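The Prosser Gripper Kit: An Assessment After One Season

Posted 9th March by Emlyn Edwards
Filed under: Equipment, Reviews

Readers of this site will be aware that I maintain a small workshop in which retired office computers are stripped for parts or returned to use. Last August I placed an order for the Prosser gripper kit, supplied by Hanimden, with a view to establishing whether it could take on some of the repetitive work. The following remarks are offered to those considering the same purchase. I paid the full price and have no connection with the supplier.

What is supplied

The kit arrives in two cartons. The first holds the gripper, its mounting plate and a small camera intended for the wrist. The second holds the control box, the power supply, a bag of fixings and a printed manual of 39 pages. The arm itself is not included and must be bought separately. Mine is the Cikau bench arm, which Hanimden lists as compatible, although an adaptor ring was needed and had to be ordered on its own. It took 14 days to arrive. I consider that the product page ought to mention the ring.

Assembly

Assembly occupied one evening. The manual is clear on the mechanical side and rather thin on wiring. The diagram for the control box shows an earlier revision, in which the camera socket is on the opposite face, and I lost some time before I noticed. Hanimden replied to my message the next morning with a corrected sheet. That sheet should be in the carton.

Software

Control is through the Tasance package, for which the first year's licence is included. Tasance allows the operator to guide the arm by hand, record the movement and play it back, or to train a routine from a number of such recordings. The supplier recommends no fewer than 60 recordings for each task. In my own use, roughly half that number gave a passable result for simple picking, but anything that involved approaching a part from an angle required the full amount and a good deal of patience.

The interface is plain and responds quickly. Two matters require attention. Recordings are saved under a running number with no provision for a title, so a separate notebook is essential. The package also discards the camera exposure setting whenever it is closed, and a shiny surface will then appear as a white patch until the setting is entered again.

Use inside a computer case

My principal interest was work on an opened desktop machine, where space is restricted and there is much that can be snagged. Cables are the main difficulty. The fingers are slim enough to go between most of them, but the housing behind the fingers is considerably wider, and it is the housing that must be watched. I now plan each approach with the housing in mind and lower the arm at the slowest speed until it is near the board.
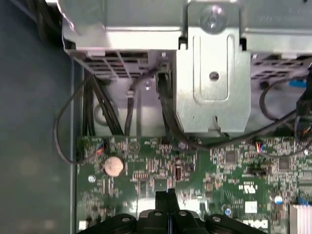 Can the kit be used with an arm from another maker?
Any arm with the standard bolt pattern will accept the mounting plate, but Tasance will only record movements from the arms on its own list, and that list should be consulted before an order is placed.

Support and running costs

The finger pads are sold in pairs and are treated as a consumable. I have replaced mine once. The licence renewal is the larger expense and falls due at the end of the first year. Hanimden has confirmed to me in writing that recordings already made will continue to play if the licence lapses, although new ones cannot be added.

Summary of findings

The Prosser kit is well made and the gripper has given no trouble. The documentation is behind the product and the adaptor ring should be declared at the point of sale. I would recommend it to a workshop with a steady supply of similar machines. A person who opens a different model each week will spend more time recording than would be saved.

I intend to test the narrower finger set when it is back in stock. Questions may be left beneath this post and will be answered as time permits.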